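ok so a few of you asked how the bread thing is going. thread, I guess 🧵

**1/** Short version: I've been baking for the Thursday table at the Fevthorpe library since September and I have opinions now. Mostly about rolls.

**2/** I started with loaves because loaves feel like Real Baking. Loaves were a mistake. People at a library table at 4pm want one thing they can eat standing up, and they don't want to be the one who cuts it.

**3/** So, rolls. My recipe makes 26 if I weigh the dough and 31 if I eyeball it and get stingy toward the end. Everybody can tell which week it is, apparently!!

**4/** Natalie Inskip (she runs the table, she's a saint, she has never once returned a Tupperware) told me to stop putting seeds on top. Seeds get in the books. I'd never thought about seeds in the books and now it's all I think about.

**5/** Flour talk: I was buying the fancy stuff from Pilkington and switched to the big plain sack from Murkard. Same rolls. My mom says she can taste the difference but she also says that about tap water in different rooms.

**6/** Also I've gone over to baskets for serving. Trays slide around, and a basket with a cloth over it keeps the rolls soft way longer than foil does.

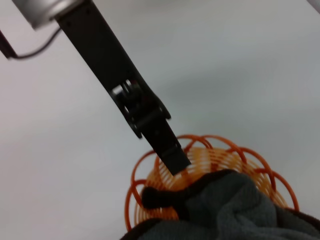
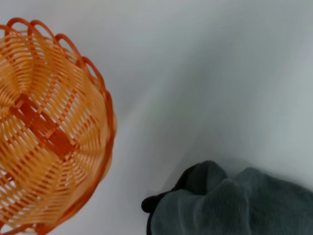
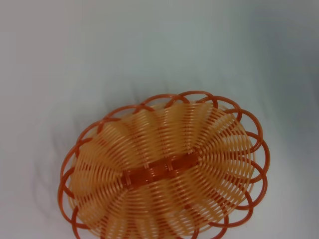
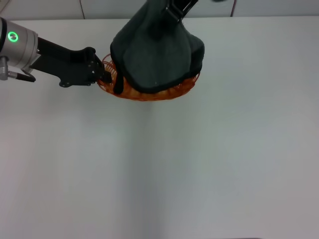

*orange basket, four ways. dark gray cloth in three of them*

**7/** Cloth tips while I'm here: wash it without fabric softener. I did one batch under a softener-scented towel and it was like eating a dryer sheet with butter on it.

**8/** Butter!! Leave it out overnight. I know some of you are fridge people. I grew up in a fridge house and I got out.

**9/** Things I still can't do: anything braided, anything with rye, getting up before 6. I tried an overnight dough so I could sleep in, and it climbed out of the bowl and glued the fridge drawer shut. Took me 2 days to get to the carrots.

**10/** Somebody from the Rotedmont market asked if I'd do a stall in spring and I said "ha ha maybe" and then lay awake doing math. My oven fits one sheet pan. ONE. You can see the problem.

**11/** Anyway if you've got a good soft roll recipe that doesn't use milk powder, please drop it below. I'm out of milk powder and the store on my side of town only carries the giant bag

**12/** (cinnamon people, I see you, not this month)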